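July 2020
By Mulugeta Wubshet
Filed under: Workshop & Bench / Opinion

Cover the bench before you buy another tool

Most advice on handling small connectors concerns the tool in the hand. I would put the surface first. A bare white table is easy to wipe, but a small part dropped on it bounces, and a pale part that stays put is hard to find again.

A large mat in a plain mid-brown deals with both faults. Orange shows up well against it and so does white. Black is acceptable under decent light.
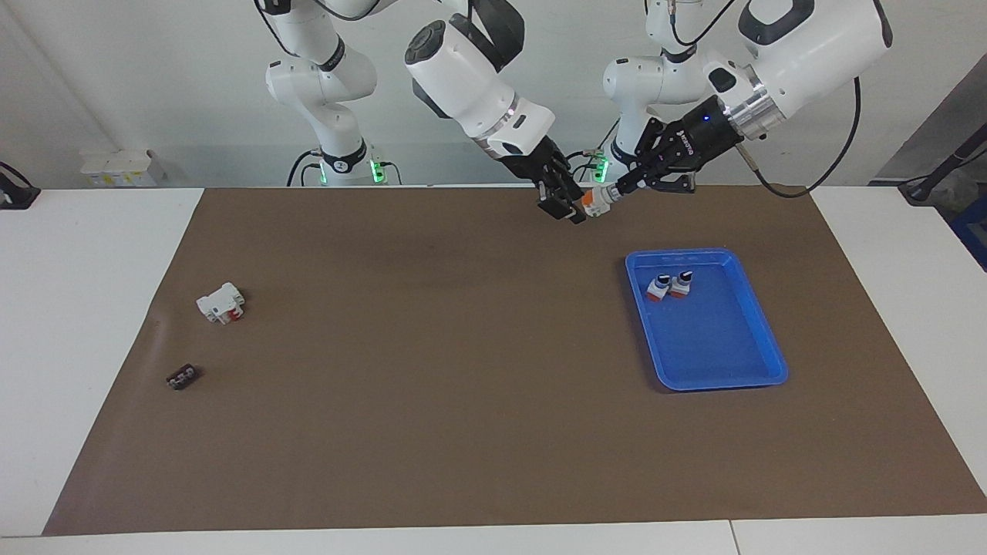
Size matters more than thickness. The mat should reach nearly to the edges of the table, with a narrow margin left bare so that it can be lifted and shaken out. I cut mine to 1000 by 510 mm and have not wanted it smaller. Half-size mats are a false economy, as their edges fall exactly where parts get put down.

Cables should stay behind the work. One lying across the mat will sweep a connector to the floor sooner or later.

Patterned mats with printed grids are sold for this purpose. I find the lines a nuisance and would not pay extra for them.

Recent in Workshop & Bench
Parkent drawer units, one year on
Crimping without tears
Arnaud or Flimel: two bench lamps compared
Letters: the Ostbridge swap meet in August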